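The retired line fitter interviewed for this piece grew up in a rented house beside the Ledcombe rail yard, the youngest of four. Asked for the earliest thing that can be dated, the fitter names the kitchen scales.

"They were cast iron, with a brass pan, and they read in ounces up to 14 pounds. I was not allowed to touch the adjusting screw. I was five when I touched it."

The result was a batch of jam that did not set. The fitter's mother checked the scales against a bag of sugar, found the error and had it corrected before supper. There was no punishment. "She showed me how the screw worked, which way raised the reading and which way lowered it. Then she had me label it."

The father worked night shift at the Trastberg pump works and slept until two in the afternoon. The children kept quiet by a fixed method: shoes off at the back step, radio unplugged, the screen door held and lowered onto the latch by hand. The fitter can still describe the latch. It was a Brinari pattern, with a spring that had to be replaced every second winter.

"People ask if it was a strict house. It was a scheduled one. Dinner at 5:30, the bus at 7:10, coal on Friday. I knew where everyone was at any hour."
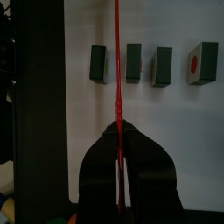
Summers were spent with the neighbours, the Oláh family, who kept 26 hens and sold the eggs from a trestle at the gate. The fitter was paid 30 cents a week to clean the nest boxes and enter the day's eggs in a ledger. The ledger survives – it is in a drawer with the label from the scales.

"The handwriting improves in the second year. The spelling doesn't. I wrote 'broun' for the colour until I was nine, and Mrs. Oláh never corrected it. She started writing it that way herself."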